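2023-02-21
By Filipa Marinho

I've been through three desk lamps since August, which is silly for someone who mostly writes birthday cards and pays the gas bill. The first flickered, the second leaned over like a tired sunflower, and the third is the Dokden clamp lamp, which I've now had long enough to have opinions about.

Good bits first! The light is lovely. It has a warm setting and a cool one, and the warm one is properly warm - the sort of light you want at nine at night with a cup of tea, none of that dentist's waiting room business. The arm stays where you put it, too. I've yanked it about quite a lot (I knit as well, badly) and it hasn't sagged yet.

Now the moans. The clamp is stiff, really stiff, and I had to borrow my neighbour's grip to get it done up. The lead is also too short. It's fine if your socket is right by the desk, but mine is behind the bookcase, so I'm on an extension and I don't love it. And the switch is on the lead, down near the floor, so every evening starts with a bit of a grope in the dark.

I looked at the Praltia one as well, which has the switch on the head, but the base is the size of a dinner plate and my desk is a built-in thing in a nook, so space matters.

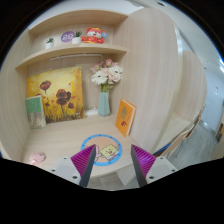
The desk nook, with the SpongeBob-style mat.

Would I buy it again? Yes, with a longer lead. Four stars.

Comments (2)

Jingyi Xia: Mine has the same stiff clamp. A drop of oil on the screw sorted it.

Pollock471: Does the warm setting go dim enough for reading in bed? My other half complains about everything.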